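Claravent Center for Material Studies
Gallery: Worktops, Bins and Blocks

The Claravent Center keeps a standing collection of the plain equipment used in its teaching rooms: bins, trays, benches, and the small colored blocks that go into them. Most of these objects were bought for daily use and have remained in daily use. They show it. The gallery on this page presents a part of the collection that visitors to the Nartey Building often pass without stopping, and it is intended for instructors, students and members of the public who would like to know more about the items before requesting access.

The collection is open to view during term. Items that are in service on a given afternoon may be seen at the bench but may not be handled. The Center asks that visitors leave all pieces where they find them, including pieces that seem to have been left out of place.

Sheet-metal bins

Metal bins entered the Center's inventory with the Mokel purchase and were first used for sorting offcuts. They were moved to the block exercises when the earlier cardboard trays wore through at the corners. The bins have never been repainted. Staff clean them with a damp cloth at the end of each month and record any new damage on the inventory card, but scratches and stains are left as they are, and no attempt is made to polish them out.
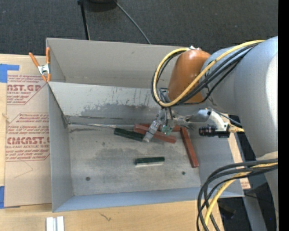 Divided bins are preferred for work with small pieces. A narrow section at the rear can be kept clear while the larger section in front holds the blocks, and a sloping panel between the two lets a piece slide down to the floor of the bin. The slope takes most of the wear. On bins of this type the scuffing is usually heaviest there, and the bare metal of the floor grows cloudy and mottled with use.

Blocks

Five blocks make up a standard set: two dark green and three brick red. The set is small by design. A larger number fills the floor of the bin and makes it difficult to tell one arrangement from another, and the exercises written for the Ramano course assume that every piece can lie flat with space beside it. The full store holds 154 blocks in several colors, kept in drawers on the east wall. Sets are made up from the drawers in November and again before the spring term.

Blocks are not returned to a fixed pattern between sessions. Each exercise begins from the arrangement left by the one before it, with pieces lying at whatever angle they came to rest — some crossed, some apart. Instructors who need a particular layout should set it out themselves and note it on the session sheet.

Tabletops

The bins stand on light wooden tabletops, which were chosen for the Nartey Building when its teaching rooms were refitted. The wood is pale enough to show the outline of a gray bin clearly, a point raised by several instructors during the planning of the rooms. Felt pads are available from the front desk for anyone moving a bin from one table to another. Bins should be lifted and never pushed.

Access and loans

Requests to borrow a bin or a set of blocks may be made at the front desk between 9 a.m. and noon. Loans are limited to 100 blocks per department per term — larger requests are considered when the store is not needed for teaching. Borrowed sets must come back complete. A missing block should be reported when the set is returned so that it can be replaced from the drawers.

Further pages in this series cover the Center's trays and hand tools.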